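Lorkance Home Surveys
Radon Testing in Clorton and Irkholm: Frequently Asked Questions

The answers on this page are intended for homeowners, tenants and landlords who are considering a radon test. If your question is not covered, please contact the office and quote your reference number if you have one.

What is radon?

Radon is a naturally occurring radioactive gas which forms in the ground and can enter buildings through cracks, gaps around pipes and unsealed floors. It has no colour, smell or taste, and a test is the only way to establish the level in a particular property.

Does my home need a test?

We recommend a test for any property with occupied rooms at ground or basement level. Houses on the same street can give very different results, and a neighbour's reading should not be relied upon in place of your own.

How is the test carried out?

We supply 2 detectors for a standard home. One is placed in the main living area and the other in an occupied bedroom. They make no noise and need no power supply. Once the test period has ended, the detectors are sealed in the pouch provided and returned to our laboratory partner, Ikeda.

How long should the detectors stay in place?

A full test runs for three months. A shorter screening test of 7 days is available for property sales, but the result is indicative only – radon levels rise and fall with the weather, the heating and the way a home is ventilated.

Where should I put the detectors?

Choose a shelf or other open surface away from windows, radiators and direct sunlight. Kitchens and bathrooms are not suitable. Please do not move the detectors during the test or place them inside cupboards. If one is moved by accident, note the date on the return form and put it back.

May I open windows as usual?

Yes. For the three-month test you should live in your home as you normally do. For the screening test, external doors and windows should be kept closed as far as is practical.

When will I receive my results?

Results are issued within 30 days of the laboratory receiving both detectors. They are sent by email, or by post on request. The report gives the reading for each room and an estimated annual average for the property.

What happens if the level is high?

The report will set out the options for your type of building. These may include improved underfloor ventilation, a positive pressure unit or a radon sump. Lorkance does not install these systems and receives no payment from firms that do. A further test is advised once any work has been completed.

I am a tenant. Who should arrange the test?

Either party may place an order. We ask tenants to inform their landlord beforehand, and we will release a report only to the person named on the order form. 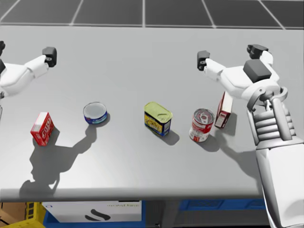 CLORTON, June – The following answers have been revised for the new booking period.

Can I arrange a home visit?

Home visits are offered in Clorton and Irkholm for customers who would prefer a surveyor to position the detectors. Appointments are available from 9 am to 4 pm. An adult must be present throughout.

What if a detector is lost or damaged?

Please contact us before returning the remaining detector. One replacement is supplied free of charge for each order, and the test period for that room will begin again.

Can I cancel my order?

Orders may be cancelled at any time before dispatch. After dispatch, a refund can be made only if the detectors are returned in their unopened packaging.

Whom should I contact with a query about my report?

Queries should be addressed to Irja Koivisto, Customer Reports, on extension 2140. Please have your report to hand when you call.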